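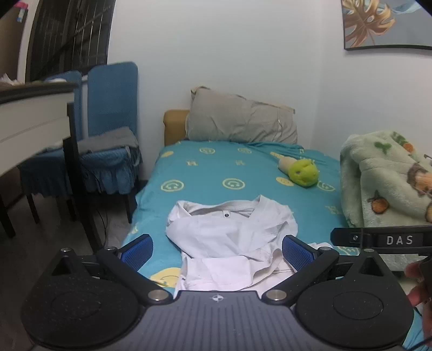 A white T-shirt on a bed with a turquoise fitted sheet.

Serkby Signs Interim Support Deal for Langat Air Link

27 February 2023

The government of Serkby has signed an interim support agreement with regional carrier Dilano to keep scheduled flights running between Serkby and Langat, the transport ministry said in a statement on Monday.

The agreement takes the form of a minimum revenue guarantee. The ministry will pay Dilano the difference between actual ticket revenue on the route and an agreed monthly floor. No payment is due in a month when revenue meets or exceeds the floor. The amount of the floor was not published.

Under the terms, Dilano must operate 10 round trips a week using turboprop aircraft with at least 32 seats. Flights canceled for weather do not count against the carrier. Flights canceled for crew or maintenance reasons are deducted from the guarantee at a fixed rate per sector.
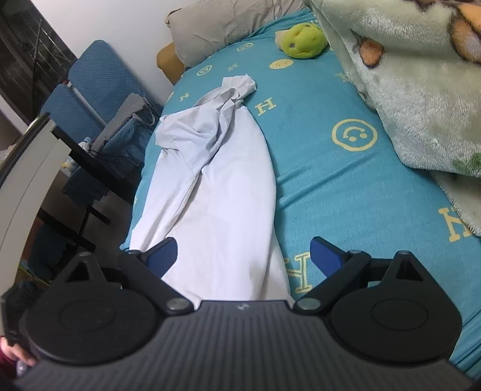 The statement said the guarantee does not give the government a shareholding in the airline and does not cover debts incurred before the agreement took effect. Claims by former employees for unpaid severance remain a matter for the carrier and the labor tribunal.

Dilano cut its network last year after two of its aircraft were returned to the leasing company. The Langat route was reduced to four round trips a week, and cargo space on the remaining flights was limited to 500 kilograms per departure. That cargo limit will stay in place until a third aircraft joins the fleet.

Fares on the route will be capped for residents of both islands. The cap applies to the base fare only. Airport charges and the passenger security fee are added separately, and together they account for some 17 percent of the price of a typical one-way ticket.

The ministry said it had also received a proposal from Drirkilico, a charter operator, to serve the route without a guarantee on a seasonal basis. The proposal was declined because it did not include winter service or a connection to the morning ferry at Langat. Drirkilico may apply again when the route is put out to tender.

The agreement runs until the end of September. Tender documents for a longer contract are being drafted and will set out requirements for schedule, aircraft size, fares and financial reporting. Dilano is required to submit monthly passenger and revenue figures to the ministry for the full term of the interim agreement.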